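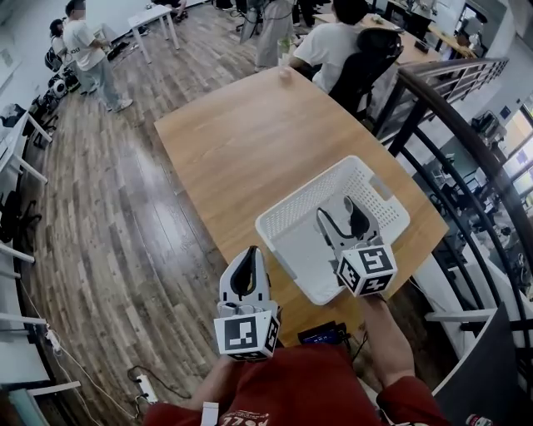 ## 31/03/2018

Up before light. Frost on the windshield but thin, and gone off the grass by the time the coffee was done. Wind from the northwest early, then dropped. Cloudy until noon, sun after.

The plan was to get the potatoes bought and the garden fence fixed. I got the potatoes bought and part of the fence fixed.

### Morning

Drove to Starnitport first thing. The road past the gravel pit is bad again. They patched it in the fall and the patches have come up in lumps, and there is one hole on the curve before the bridge that I would not want to hit at night. I went slow and a truck sat on my bumper the whole way down the hill.

The feed store had the seed potatoes out by the door in open sacks. They had two kinds of red, a yellow, and the long white baker I grew last year. I bought 10 pounds of the yellow and 5 of the red. I skipped the baker. It made a lot of leaves last summer and not much underneath, and what I did dig had scab. My sister says the soil is too sweet on that side from all the years of wood ash. She could be right. I dumped the stove ash there every winter I have lived here, and the people before me probably did too.

I picked through the sacks for small ones, egg size, so I wouldn't have to cut many. The clerk didn't mind. A man beside me was doing the same thing and we worked our way down the sack without talking.

Also got:

- fence staples, one box
- onion sets, white
- a new hose washer, then two more in case
- chicken wire, which they only had in the short roll
- birdseed

They did not have the pea seed I like. They said it was on order from Hovland and might be there next week, and they said that last year too. I should have ordered from the Hovland catalog myself in January when I was sitting by the stove with the catalog in my lap. I circled things in it and then never sent the form.

Stopped at the town office on the way home and paid the property tax. $1,328, up again. Wrote the check at the counter. The woman gave me the stamped half and I put it in the glove box, and I am writing that down here so I will know where it is.

### The fence

Started on the fence when I got back. The worst stretch is along the north side, where the snow came off the shed roof and sat on it all winter. Two posts are leaning. One of them I could rock with a hand. The other looked fine until I put the bar to it, and then it broke off clean at the ground, brown and soft all the way through. It was one of the spruce posts. The cedar ones I put in at the same time are still hard.

Dug out the stump of the rotten one. The top few inches of ground are thawed and below that it is still frozen in places, mostly in the shade of the shed. I got down as far as I could with the bar and then poured a couple of kettles of hot water in and went and had a sandwich. That helped some. Got the new post in but it is not as deep as it ought to be. I'll reset it in a few weeks if it moves.

The leaning one I just straightened and tamped, with flat rocks wedged on the downhill side.

Strung the chicken wire along the bottom from the corner to the new post. The short roll ran out before the gate. So the rabbits have a front door, same as before, only now it's narrower. I piled boards there for tonight. Nothing is planted anyway.

My back was telling me to stop by then, so I stopped.

### Afternoon

Tried the tiller. It's the Kutaretti I bought secondhand when I moved to Clamness, and it has never once started the first time in spring. I drained what was in the tank, which smelled like varnish, and put in new gas and cleaned the plug. Pulled until my arm was tired. Let it sit. Pulled again and it caught, ran rough, blew a lot of blue smoke and then smoothed out. I let it run for a bit in the driveway and shut it off. Too wet to till yet. I took up a handful from the middle bed and squeezed it, and it stayed in a lump with my fingerprints on it. The far end, up by the apple tree, crumbled. I may be able to do that end early and put the onions there.

The pull cord is fraying near the handle. Get a new one before it breaks, and replace the fuel line at the same time. It's gone stiff.

Walked over the rest of the garden to see what had come through the winter:

The garlic is up. Most of the row, with a gap near the middle where something dug last fall. I pulled the straw back off the tips and left it between the rows.

Rhubarb just showing, red knobs. Put a forkful of old manure around it and kept it off the crowns.

The kale I left standing is dead, all but one plant, and that one has small new leaves at the base. The deer took the top off it.

Parsley dead. Thyme looks dead but it always does.

Strawberries fine under the mulch. I left them covered. Last year I uncovered them the first warm week and then had hard frost on them, and by August the runners still hadn't made up for it.

The mouse damage on the young apple tree is not as bad as I thought from the house. They chewed one side above the guard, where the snow had let them reach. It isn't girdled. There is a good strip of bark on the south side, wider than my palm. I need taller guards for next winter and I need to tramp the snow down around the trunk after storms, which I knew and didn't do.

### Potatoes

Brought the potatoes into the back room and laid them out to sprout in egg cartons, eyes up, the reds nearest the window. The room stays cool and gets light until midafternoon, and it has worked for me better than the cellar, where they grow long white whiskers that snap off when you touch them. I marked the cartons with the grease pencil. Last year I was sure I'd remember which was which and then I planted a whole row without knowing what it was.

Any that are soft will get thrown out at the end of the week. I found one already with a wet spot and put it on the compost.

Last year's planting date is written on the shed wall in pencil but the damp has got to it and I can't make out the day. The neighbor across the road goes by the dandelions, and plants when the first ones open on the bank below the mailbox. I go by when I have the ground ready, and that usually comes out later.

I want to do the rows differently this time. Yellow ones in the bed by the shed once the fence is done, reds in the bed where the beans were. Nothing in the ash corner but squash. No lime anywhere. I drew it out on the back of the feed store receipt and pinned it up over the sink.

### Evening

Soup from the freezer, the bean one, and the end of the bread. I have five jars of tomatoes left in the cellar and no green beans at all. I'll put in more beans this year. The carrots in the sand box are going hairy and need to be eaten. Brought up a bucket of them and scrubbed enough for tomorrow.

My sister called after supper. She has peas in already, in the raised bed on the south side of her house, and lettuce under a window sash. She lives down near the water where it doesn't freeze as hard. She offered me some of her pea seed, so I may not have to wait on the store. She wants the tiller in exchange for an afternoon, and I said that was fine if she brings her own gas.

She also said the clinic at Clamness has changed its hours and is closed afternoons now. I'll have to move my appointment.

Heard geese while I was out getting wood, a long string of them, too dark to see. Peepers not started yet that I can hear.

Wood pile is down to the last row and some of that is punky. Should get through if it stays like this.

To do tomorrow, if dry:

- finish the fence to the gate
- move the boards
- order the cord and the fuel line
- sharpen the hoe and the spade
- write to Hovland for the beans, and mail it this time

Thermometer on the porch says 34 and the sky has cleared. Put the old blanket over the truck windshield. Bed.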